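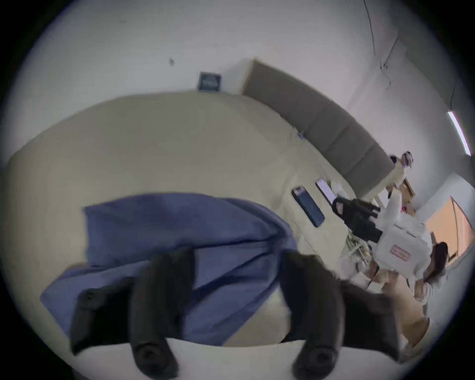
Blue cloth on the cream sheet, February.

Wednesday, bench notes - biographies database

Started 9.15. Femi out till lunch so no second reader for the morning batch.

Batch is the Gronia cabinet, ministers and deputy ministers, 80 entries. Most came over from the old Drurkport card files and the dates are a mess. Card says "served until" where it means "appointed in". Check every one against the gazette scans, don't trust the typed list.

Problem 1. Ifeanyi Usman has 2 entries. One has him as deputy minister of transport, the other as head of the port authority, same birthplace, same degree. Same man I think, but the port entry has him starting before he graduated. Left both in, flagged, not merging until Hauwa has seen the scan.

Problem 2. job titles. "Minister of State" and "State Minister" both used, sometimes in the same paragraph. Went with whatever the gazette has for that year. Cengiz wants one form throughout, I don't - the title did change. To argue out at the meeting.

Problem 3. gazette no. 1488 missing from the scans. Jumps straight over. That is the reshuffle issue so we realy need it. Asked Ladi Ajayi to try the library at Isah, they had a bound set last year.

11.40 ran the date checker again. 6 entries fail, all for overlapping posts. Four of those are acting appointments, so the overlap is right and the checker is wrong. Need an "acting" tick box. Other two are typing errors on our side, fixed.

Lunch.

Femi back 1.30, read the first half of the batch. Caught a wrong middle name in the Corno governor entry, and "bachelors degree" spelt three ways. Fixed. He also thinks the education lines are too long, nobody wants the name of the secondary school. Kept them for now.

Backup done before the merge test. Merge test slow, stopped it at 4, will leave it runing overnight instead.

To do
- Ladi re missing gazette
- acting tick box (Cengiz)
- Hauwa to look at Usman
- second half of batch to Femi
- ask who has the Drurkport box key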